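Produce storage FAQ: baskets, bowls, bags and the claims made for them

Last tidied up in December. Questions come from the contact form, shortened where they ran long. I'm Relu Chiriac and I answer them myself, and I don't sell containers.

Do I need special containers to keep fruit fresh?

Probably not. Most of the fruit in most kitchens gets eaten within a week, and over a week the container matters a lot less than whether you bought ripe fruit or hard fruit. The people who tell you otherwise tend to have a store attached to their website. I've tried a fair number of these products on my own counter and the ones I kept are the cheap ones.

What about the ones that promise to double shelf life?

Double compared to what? That's the first thing I'd ask, and the box never tells you. A peach left in a sealed grocery bag on a sunny windowsill will go bad quickly, so nearly anything beats it. I bought a Drurken crock last year, the one with the slatted insert, and put half a bag of limes in it and the other half in a plain bowl. I could not tell the two halves apart when I used the last of them. One bag of limes isn't science, but it was enough to stop me buying a second crock.

Is a basket better than a bowl?

For some things, a little. Holes let air move and let you see what is happening at the bottom, and the bottom is where trouble starts. A deep solid bowl hides a leaking pear very well. If your bowl is wide and shallow and you put one layer in it, I don't believe you'll notice any difference.

Plastic, wire or wicker?

Plastic with holes is what I use. You can put it under the tap. Wire is fine for hard fruit, but it leaves lines on anything soft, and a pear with a dent goes brown at the dent. Wicker looks nice in catalogs and I have never managed to get one properly clean after something burst in it. I'm told there's a knack.

Does the color of the basket matter?

No. Someone wrote to tell me that green baskets slow down ripening. I asked where she'd read it and never heard back. Pick colors you can tell apart from across the kitchen, so that everyone in the house learns which one is for what. That's a good enough reason to own two colors.

Should I keep different fruits in different baskets?

The advice you see everywhere is to keep apples and bananas away from everything else because of the ethylene gas they give off. The gas is real. Whether it matters to you depends on how long the fruit sits. If you want an avocado to soften faster, put it in a paper bag with a banana, and that does work well enough. If you go through fruit quickly, sort by when you plan to eat it: this basket now, that basket later. It's less clever and people in my house will follow it – which they never did with the chart on the fridge.

How many baskets is too many?

More than you can fit in one row without moving the toaster. Grostley sells a set of 12 in graduated sizes. I can't think of a household that needs the set, and the smallest one holds a lemon.

Can I put two kinds of green fruit together?

Yes, if you check them both. The problem with same-colored fruit is that you stop looking. Something bumpy and something smooth can share a basket for months on the strength of everybody assuming it was dealt with. Pick each one up and press near the stem.

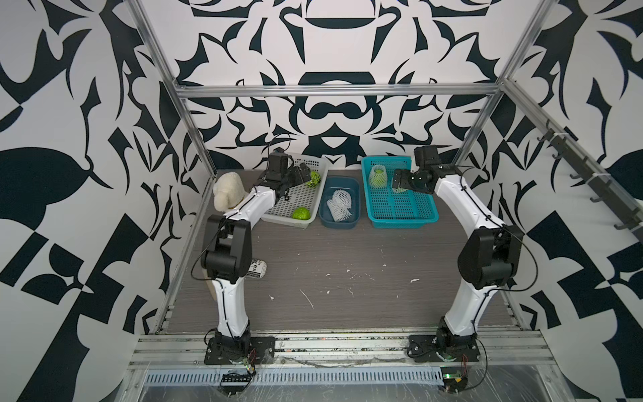
Bumpy and smooth green fruit together in the light gray basket, back left, with plenty of room to spare.

Do I need a liner?

A folded paper towel under soft fruit is worth the trouble. The fitted liners from Krajewska cost more than my basket did, and they cover up the holes, so I don't see what you're paying for. Tomatoes I set stem side down on the paper. Citrus gets nothing.

Should I wash fruit before it goes in?

Wash it when you're going to eat it. People get cross with me about this one. If you must wash first, dry it fully, and I mean with a towel. Berries are the exception some readers swear by, with a vinegar rinse before storing. I've had it work and I've had it not work, and I suspect the age of the berries had more to do with it.

How often should the basket be cleaned?

When it's empty, or when it smells. Dish soap, warm water and an old toothbrush for the slots. Leave it upside down on the rack. The dishwasher warped one of mine, though a reader says hers has been through 200 cycles and still sits flat. Check underneath for a marking before you risk it.

Are the charcoal sachets any good?

The Julau ones come in a packet with a leaf on it and a claim of "93% fresher." I wrote to ask how they measured freshness. They sent me a discount code. I'd save the money and take the bruised plum out.

Can I leave avocados on the counter overnight in summer?

Hard ones, sure. Once they give a little, put them in the fridge and you'll get a few more days. If your kitchen stays above 70 degrees at night, check them in the morning and again before dinner.

Will you review my product?

You can send it. I'll put fruit in it, and I'll put the same fruit in a bowl next to it.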